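Workshop notebook, January, Tuesday

Started 7:40. Shop at 55 F when I came in, so no glue until the heater had run a while. Main job today is the finish comparison for the Lacroix benches. They want to know whether we can drop the solvent oil and go to a waterborne coat without the tops turning gray in the first year.

Wood on tabletops:

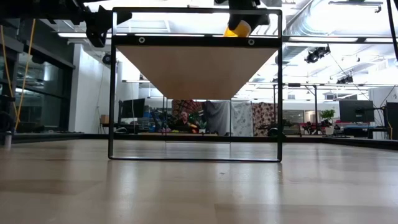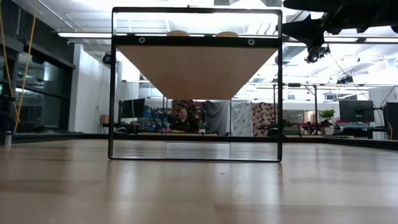
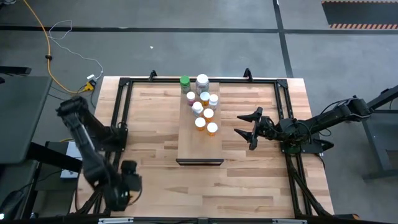
Sample boards are ash and red oak, cut from the leftover Lacroix stock. Two boards of each per finish, numbered on the back in pencil. Everything sanded to 120 last week and left to sit. This morning I wiped them down with a damp rag to raise the grain, let them dry by the heater, and knocked them back by hand. The oak raised a lot more than the ash. If we go waterborne we have to put that step in the quote. It gets skipped every time somebody is in a hurry and then the first coat feels like a cat's tongue.

Finishes on test:
Tretik waterborne, satin, straight from the can
Tretik waterborne over a thin shellac coat
Cindach hard oil, the one we use now
Bare board, no finish, as the control

First coat of Tretik on at 9:15. Foam brush left bubbles on the oak. Switched to the short nap pad and it laid down better, but you have to keep moving. Open time is short with the heater running. By the time I got to the far end of the second board the near end was already dragging. On a full bench top this will need two people or a cooler room.

Dry to touch in 30 minutes. Waited 130 before sanding, mostly on account of lunch. Sanded to powder with no clogging. Second coat went on much flatter.

Shellac boards look warmer and closer to what Lacroix has now. Straight Tretik on ash is pale and a bit cold. I don't mind it but I expect they will. On oak the difference is smaller.

Cindach went on the usual way, flood and wipe. Rags are in the water bucket outside the back door, please don't bring them in. The can is nearly empty and the last third had skin on it. I strained it through a paper filter. If those boards come out with nibs, that is why, and they should be redone from a fresh can before we compare anything.

Water ring test has to wait for full cure. Plan is a wet glass left overnight, then coffee, then the cleaner the Prusus people use on their counters. Need to ask them for a cupful and the dilution they mix it at.

Other things:
Drum sander belt is loading up on the left side again. Cleaned it, still tracks badly.
Ordered pads and two quarts of shellac flakes' worth of alcohol.
Moisture meter wants a battery.

Left the boards flat on stickers on the top rack, finished side up. Don't stack anything on them. Third coat tomorrow if the room holds its heat.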